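Okay, day 6 of sorting out the hardware corner at Talley and I am having the best time. Thread!

We started with 233 little bags of mystery bits. Screws, pins, brackets, things with no name at all. Every one of them used to live in the same bin -- you just reached in and hoped.

The fix is trays. Lots of trays. I tried the Boltatden ones in December and they were fine, but the Lillum trays have a deeper lip and you can carry them across the room without losing half your morning.

Gray carpet, by the way, eats small screws for breakfast. If you're picking a floor for a room full of tiny metal parts, please learn from me!
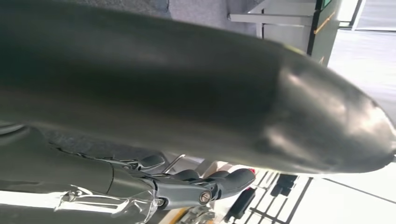
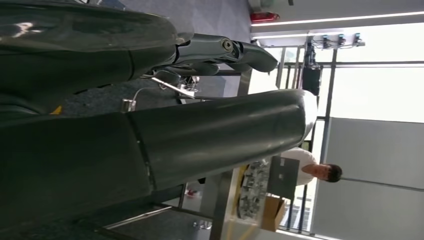 Next job is labels. I've got 61 printed so far and I love every single one. Big plain letters, size first, then length. No codes!

Also found 9 hex keys in the same size. NINE. We bought another one last month.

Somebody asked about rows or piles. Rows, always! You can see at a glance what's running low, and it's weirdly calming to fill them in.

Tomorrow it's the Greco cabinet, bottom drawer. It hasn't opened all the way in ages and I can't wait -- wish me luck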